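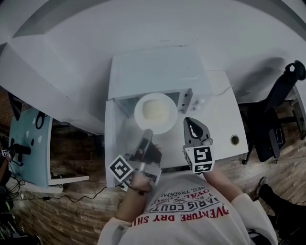 Gizella Somogyi wrote after the first release that the closing dates in it could not be trusted. She had compared them with letters in her own files and found that a request marked closed on the log was often closed weeks before the answer was mailed. She was right. The date_closed column in the first release came straight from the agency logs, and the logs record when a clerk moved the file, which may happen well before a letter goes out. The current release keeps that column under a new name, log_close_date, and adds letter_date, taken from the letter itself. Any delay figure computed from the first release should be recomputed.

Hakala Records Request Set
README and data card

Summary

Hakala is a table of public records requests made to six agencies in Zadard County, with the outcome of each request and the legal ground given for any refusal. It covers requests about internal complaints, disciplinary files, audit findings and contracts. It has 2300 rows, one per request. Of these, 1651 have a final letter on file. The rest were open, withdrawn or abandoned when the logs were pulled in March, or the letter could not be found.

The set was made to study delay and refusal. It was not made to rank clerks, and it has no field that names one.

Files

requests.csv - one row per request, UTF-8, comma separated, header in the first line
grounds.csv - one row per legal ground cited, linked by request_id
events.csv - one row per logged step (received, acknowledged, extended, answered, appealed)
letters/ - plain text of final letters, one file per letter, named by request_id
codebook.txt - all codes with the wording that coders used to decide between them
changes.txt - changes between releases

Where the records came from

All six agencies keep a request log under the county's open records ordinance. The logs are public. Four were delivered as spreadsheets, one as a printout that we scanned and retyped, and one as an export from Nello, the case tracking system used by the county's personnel office. Final letters were asked for separately, by log number.

The Nello export needed the most work. It writes one line per status change, and it reuses a case number when a request is split between two offices. Split requests were joined again by hand when both halves quoted the same incoming letter. Where the halves could not be matched with confidence they were left as two rows and the flag split_unsure is set to 1.

The retyped log was entered twice by different people and the two versions were compared. Differences were settled against the scan. A few cells could not be read by anyone and are blank, with unreadable in the notes column.

Fields in requests.csv

request_id: text, stable across releases. The prefix is the agency code. Do not sort on it to get date order.

agency: text code, six values. See the codebook.

received_date: date the agency stamped the request. Requests sent by e-mail after office hours are usually stamped the next working day. We kept the stamp.

log_close_date: date closed according to the log. See the note at the start of this file.

letter_date: date printed on the final letter. Blank when there is no letter. We did not fill blanks from the log.

requester_type: press, attorney, employee, former_employee, business, resident, unknown. Coded from letterhead or from what the requester said in the request. A person who did not say is unknown, even if the content of the request makes the answer easy to guess.

topic: complaint, discipline, audit, contract, other. One value only. A request that asks for two kinds of record gets the one it names first.

outcome: full, partial, refused, no_records, withdrawn, open, missing.

appealed: 0 or 1. Only appeals to the county records officer are counted here. Court cases are not.

fee_asked: amount in dollars, blank if no fee was quoted. A quoted fee may never have been paid.

split_unsure: 0 or 1, as above.

notes: free text, short.

Fields in grounds.csv

request_id, ground_code, quoted_text, section_cited.

Of the final letters, 668 cite at least one legal ground. A letter may cite more than one, and each gets its own row. The field quoted_text holds the sentence or sentences from the letter, unchanged except for redaction. The field section_cited holds the section number as printed, including wrong ones. Some letters cite a section of the ordinance that was repealed before the letter was written. Those are kept as printed and coded R9.

How outcomes were coded

Two coders read every final letter. Toivo Rautiainen and Iresha Bhuiyan did the first pass separately. Where they disagreed, Seija Nurmi read the letter and made the call. Most disagreements were over partial and refused. An agency may release a cover sheet and hold back the report behind it, and call that a partial release. The rule used here is that a release counts as partial only if it includes text that responds to the request. A cover sheet, an index or a fully blacked-out page does not count. The agency's own label is not used in the outcome field.

The second common disagreement was over no_records. Some letters say that no records exist. Others say that none were found after a search, or that the agency will neither confirm nor deny that it holds any. The first two are coded no_records. The third is coded refused, with ground code N1.

Letters that ask the requester to narrow the request were hard to place. If the requester replied, the later letter decides the outcome. If there was no reply and the log shows the request as closed, the outcome is withdrawn. Arvo Vuorinen has argued for a separate code, on the view that silence is a different thing from withdrawal. The point is fair and the matter is open. For now such rows carry narrow_no_reply in the notes column and can be filtered.

Redaction

Letters often repeat what a requester wrote, and requesters in this set include employees asking about complaints they filed themselves. Names of requesters, complainants and witnesses were replaced with bracketed tags. So were home addresses, phone numbers, badge numbers and case numbers that can be looked up in the county's public court index. Job titles were kept when many people share the title and replaced when only one person does.

Names of department heads who signed letters were also removed. They are public, and anyone can get them from the agency, but they add nothing to the analysis.

Redaction was done by hand with a script as a second check. If you find something that should have been removed, write to the maintainers before you post about it anywhere. The file will be pulled and replaced.

Known problems

The contract topic is too broad. It holds requests for bids, invoices and signed agreements, and these do not behave alike.

Extension notices are incomplete for two agencies. One did not log them at all before it changed its procedures, and the other logged them only when the requester complained. A missing extension in events.csv is not proof that none was sent.

received_date is later than letter_date in a small number of rows. Most are typing errors in the log. They were left alone. Drop them or fix them, but say which.

Requests made by phone or at the counter are mostly absent. The ordinance lets a person ask in speech, but the logs show few such entries, and there is no way to tell how many went unlogged.

Requests from employees are likely undercounted. Someone who fears trouble at work may ask through an attorney or a friend, and will then appear under another requester type.

Suggested uses

Time to answer by agency and topic, using letter_date. Change in the legal grounds cited over time. Text classification of refusal letters, with ground_code as the label. Comparison of the agency's label with the outcome field, for which the agency label is given in events.csv under status_text.

Uses to avoid

Do not use the set to infer who filed a complaint. Do not join it to payroll data. Do not report a refusal rate for press requests against one for employee requests without dealing with the unknown group, which is large in some agencies and small in others. The set says nothing about whether a refusal was lawful. A ground code records what the agency claimed.

Loading

Read all columns as text first, then convert dates. Several spreadsheet programs turn section numbers such as 4-12 into dates when the file is opened by double-clicking, and the damage is saved without warning. Dates are in year-month-day order. The letters directory uses Unix line endings.

The scripts used to build the tables are in the Anero repository under build/. They expect the raw logs, which are not included here because they carry names. The county will supply them on request, and log order and column names may differ from the copies we worked from.

Corrections

Send corrections with the request_id and, if possible, the page of the letter. Corrections to dates need a source. Corrections to outcome codes are read by one coder who did not code the row the first time. Accepted changes go in the next release and are listed in changes.txt, with the old value next to the new one.

License

The tables and codebook may be reused with credit to the Hakala Records Request Set. The letters are public documents and we claim no rights in them. Redacted copies should be passed on with the redactions left in place.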